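Platdale picking trial: progress report to Norna, second period

Prepared by Nga Tạ, 04/12/2022

You asked for a plain account of where the money has gone and whether the teaching-by-demonstration work is worth carrying on. I'll give the account first. My opinion has not moved much since May, when I said I expected the method to cost more in people's time than the proposal allowed for.

Work done

The first stage was hand guiding. The operator takes hold of the arm, leads it down into the bin, closes the gripper on an item and lifts it out, and the joint positions are recorded as it goes. We collected 77 demonstrations this way before stopping. They are usable but not good. People push harder than they realise, they lean over the bin to see what they are doing, and the recorded paths wander. Two operators teaching the same pick produce paths that look like different jobs.

We then moved to remote control, using the Fodeck handset. The plan called for 200 demonstrations from it by the end of this period and we have 123 short of that, so 77 again, which is a coincidence and not a copying error (I checked). The shortfall is mostly down to the handset. It drifts when left idle and has to be zeroed, and for the first fortnight we were throwing away sessions without knowing why.

The items are a deliberate mixture: soft, hard, round, long, things that roll and things that don't. The supplier's own material shows boxes, neatly spaced. I did not think boxes would tell you anything, and the operators agreed. A bunch of grapes beside a bottle on its side is closer to the sort of muddle the method is supposed to cope with.
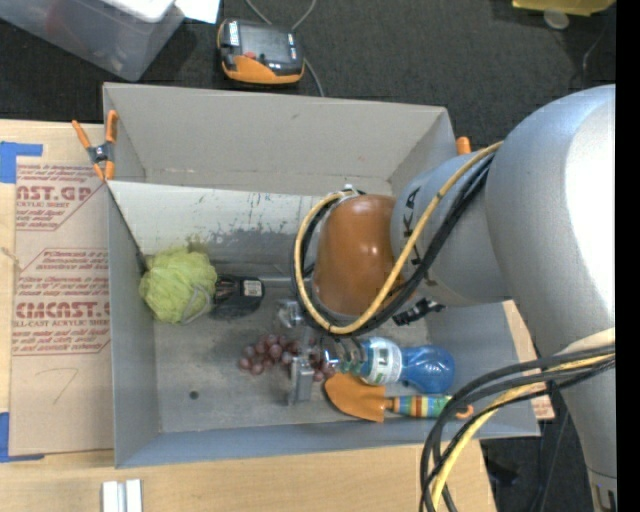
What takes the time is deciding where to take hold. With the handset there is no feel at all, so the operator works by eye and goes slowly near the bottom of the bin. Hà, who has done most of the remote sessions, now averages far fewer abandoned attempts than she did at the start. That is encouraging for Hà. Whether the arm has learned anything from it is a separate matter, and I would ask that the two are kept apart when this is reported upwards.

Results so far

On items it had been shown, in positions close to those it had been shown, the arm completed 17 picks in the last test session. Move the same items to the other side of the bin and it managed 5. I don't regard the first figure as evidence of much. Fodeck say the gap will close with more demonstrations. They may be right, but they said so in May as well, and they have not put a number on "more".

Problems

Cable routing needs a proper answer. Operators are steering round the cables as well as the task, and that habit goes into the recordings.

Labelling is behind. Each demonstration has to be trimmed and marked by a person, and the budget has no line for it.

Next period

Finish the remote set. Repeat the moved-item test with no changes to anything else — I want one clean comparison before anybody adds a second bin. If the moved-item result is no better by then, I will recommend stopping and spending what is left on ordinary fixed programming.

Spending is within the agreed total. The breakdown by heading is sent separately.

Related items
Platdale picking trial: first period report
Notes on handset drift and zeroing
Fodeck support call, summary
Operator hours, May onwards
Norna reporting template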